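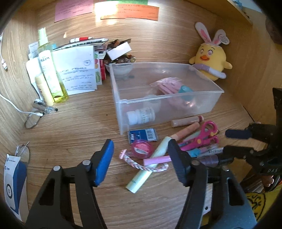 FAQ > Desk tidy > Shared desks and study nooks

Reading time: 3 minutes

Most of what lands in our inbox is one question: where do I start when the desk is covered. Start with an open bin. One big see-through tub, middle of the desk, everything small goes in it, sort later. The clear plastic one with the pink packet and the teal cup-like thing in it is what we mean. Nothing fancy. Lid not needed for this bit.

What size tub?
Long enough for pens to lie flat. Low enough that you can see the bottom without standing up. We sell the Skistwood 4 litre and the Skistwood long, either is fine. So is an old one from the pantry.

Does it have to be clear?
No, but you'll forget what's in a coloured one. Seen it plenty.

Do I take everything off the desk first?
Only if you've got a free arvo. Otherwise one corner at a time. Left to right if you can't pick.

What about bottles and tubes?
Stand up what stands up. Spray bottles at the back against the side panel, caps on. Tubes and small jars in the tub till you know which ones you still use. Check the use-by on anything for your face, sunscreen esp.

Pens and markers?
Test on scrap paper. Dead ones in the bin (the rubbish bin, not the tub, someone always asks). Keep 3 of any colour, tops.
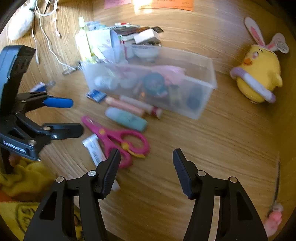 Halfway through a sort: scissors, a marker and tubes in front of the tub, cables still to go.

Kids' scissors?
Same tub as everyone else's if they're the round sort. Handles up so they get found. Sharp ones live in a drawer, top one, not the one at knee height.

Charging cables?
Untangle first, all of them, on the floor if there's no room. Loop each one loosely and use a Pedis tie. Don't wrap tight round the plug end. Label them if there's more then one white one, they all look the same after a week.

Can I keep the sticky notes up?
Yes. Back panel is the best spot for them, off the work surface. Read each one though. If the job's done, recycling.

Loose paper, handwritten stuff?
Upright, on its edge, between two heavier things. Flat piles just grow. The Bajwa sorter holds 200 sheets and if you're past that it's a filing job, see the Paper page.

Soft toys on a desk, yes or no?
Up to you. One is company, back corner, out of the way of your elbows. A plush chick with bunny ears is doing nobody any harm. Any more and they want a shelf.

Bowls of little bits?
Fine if it's one kind of thing. Once boxes get parked on top it's a second tub, so treat it like one.

How much do your tubs hold, weight wise?
Prenesis small tray, 300 g. The rest are on thier own product pages.

Can I return a tub if it doesn't fit my desk?
Yes, unused, with the sticker still on. Measure between the side panels first please, and under the shelf if you've got one.

Page last checked 17/11/2018

Contact us | © Prenesis Home Storage | Back to top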